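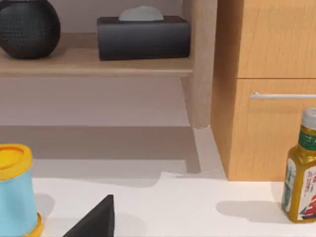
Livance Shared Workshop
Iltis arm build: minutes of the April meeting
Held in the back room, Vemmont Road, 7 pm

Apologies were received from the two members working on the base plate.

1. Minutes of the last meeting
Agreed as correct, with one change. The shoulder bracket was recorded as finished. It had been cut but not drilled. It has now been drilled.

2. State of the build
The base, shoulder and upper arm are bolted together and standing on the long bench. The elbow motor is fitted and turns freely by hand. The forearm is still in two pieces. The wrist has been printed again after the first one split along the screw holes, this time with thicker walls and the part laid on its side. It took 14 hours on the small printer and came out clean apart from some stringing inside the cable channel, to be cleared with a round file.

The upper arm still has a little side play at the shoulder. Two members thought a thrust washer would cure it and one thought the bearing seat was cut too wide. Agreed to try the washer first.

3. Parts and money
The order from Van der Merwe has arrived except for the elbow belt, which is on back order. They have offered a slightly wider belt at the same price. It would mean opening up the pulley guard. Agreed to wait until the next meeting and take the wider one then if ours has not come.

Spending since the last meeting was £65, all on bearings, crimp terminals and a second emergency stop button. Receipts are in the blue folder. The crimp terminals are shared stock and anyone wiring their own project is welcome to them, but please write down what you take.

4. Wiring
The loom for the base and shoulder is done and labelled. The labels on the elbow loom are in pencil and are already rubbing off. To be redone with printed sleeves before the arm is moved again.

There was a long discussion about whether the second stop button should cut power to the motors only or to the whole box. With motors only, the controller stays on and keeps its log. Against that, the arm drops either way, as there are no brakes on the shoulder or elbow. Agreed: motors only, and a padded rest to be made for the arm to come down on.

5. Simulation
The kitchen scene now loads on the workshop computer without the missing texture warnings. The counter, the amber bottle, the container with the yellow lid, the shelf unit and the cabinet all appear, with shadows.

Points raised:

The bottle is to be the first pick. Its cap and neck are a different width from its body, so we need to settle where the gripper should close. Body for now. Neck grip to be tried afterwards.

The container is to be the second pick. The lid is part of the same model and will not come off. Agreed that this is fine for lifting and that opening lids is a job for much later.

The round speaker and tissue box on the shelf stay where they are as background. A request to make the tissue box something the arm can pick up was put off.

The cabinet drawer has a bar handle, and one member would like to try pulling it. The drawer would need a sliding joint in the scene file. The member will check whether the model has one and report back.

The arm's joint limits in the simulator are still the ones from the drawings. They should be measured on the real arm once the forearm is on. Until then, results from the simulator are not to be used for setting stops.

The overnight run of 3,000 pick attempts is ready to start once the grip point for the bottle is set. The computer must be left on and the heater in that room turned off. A note will be taped to the switch.

6. Bench space
The arm is taking up the whole of the long bench and the bike repair group have asked when they can have the vice back. Agreed to move the arm to the corner table at the end of the month. The table wobbles and needs a brace across the back legs first. There is enough timber in the rack. Moving the arm is a job for 4 people, with the forearm off.

7. Any other business
The 2.5 mm hex key is missing again. Please check your pockets and toolboxes.
The lid of the filament drying box does not seal. Tape is holding it for now.

Actions
Thrust washer at shoulder: mechanical group
File out wrist channel: whoever is in next
Relabel elbow loom: wiring group
Padded rest and table brace: woodwork bench
Set bottle grip point, start overnight run: simulation group
Chase Van der Merwe for the belt: secretary

Next meeting in May, same room, same time. Please bring your own mug.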